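Module 4: Bedroom Lighting Design
Handout 2, Low-level and concealed sources
Tutor: Roya Esfahani

1. Purpose of low-level light
Light placed below knee height lets a person cross a bedroom at night without raising the general light level. It should show the floor and the edges of furniture. The source itself should stay out of sight from both the pillow and the doorway.

2. Terms
Lumen: total light given out by a source.
Lux: lumens arriving per square metre of surface.
Colour temperature: stated in kelvin. Lower values look yellower, higher values bluer.
Cut-off: the angle beyond which the bare source cannot be seen.

3. White bedding as a reflector
Plain white cotton returns much of the light that falls on it. A strong ceiling fitting above a made bed therefore lights the walls a second time. Allow for this before adding lamps.
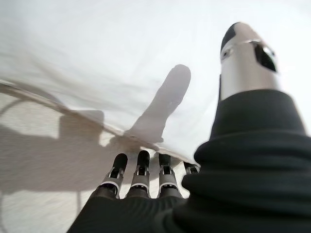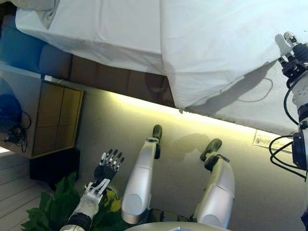
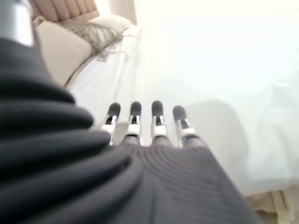
Under-bed strip lighting on pale flooring: second picture.

4. Placing a strip
a) Fix the strip to the inner face of the rail, set back from the lower edge.
b) Check cut-off from a seated position across the room.
c) Put the driver where air can reach it.
d) On glossy floors, use a diffuser. Separate dots will otherwise show in the reflection.

5. Exercise
A strip gives out 2,000 lumens at full output and is dimmed to 2 per cent. State the output in lumens. Bring your working to the seminar led by Wojciech Szulc.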